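We use cookies to remember where you stopped reading. Accept / Manage choices

The Tarnden Fingers

Damián Barajas had been at his desk since six with a mug of tea and a bag of screws, and by the time Mulugeta Habte came in he was grinning like a man who'd found money in a coat.

"The Tarndens fit," he said. "Both sides! Come and look."

Mulugeta still had his bicycle helmet on. He'd spent most of May with the Lambrechts fingers, which were soft and kind and let go of anything heavier than a biscuit, and he wasn't ready to love anything new before breakfast. He came and looked all the same.
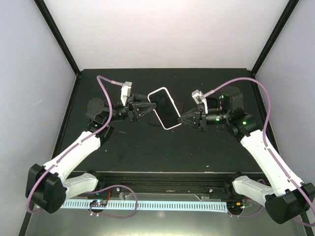 Damián had wanted a two-handed hold ever since he joined Trakirard. One arm picking up a phone was fine, he'd say, but two arms could pass it and turn it and offer it to each other like people at a table. Now the black phone hung tilted between the left gripper and the right, with its shadow on the tabletop beneath, and he found he was whispering.

"How hard are you squeezing?" said Mulugeta.

"Nine. It goes up to 26."

"Nine! The Lambrechts wanted twice that." The helmet came off at last. "What does the wrist camera make of it?"

They'd argued over that camera for weeks. Mulugeta liked it close in, where the fingertips filled the bottom of the view, and Damián wanted it higher up. He pulled his stool over and went through the morning's pictures, stopping at one with two phones lying on the table and the open fingers below them.

"Look how crisp that silver edge is," he said. "All right, I love it. Leave it where it is."

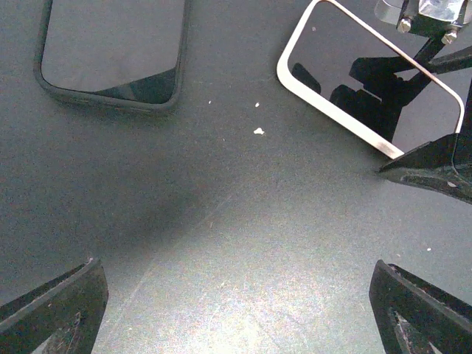 The Long Run

Paltura wanted 2,000 passes before they'd put in an order. At 1,375 Mulugeta made toast, and they ate it standing up, watching the arms, neither of them willing to be the first to sit down.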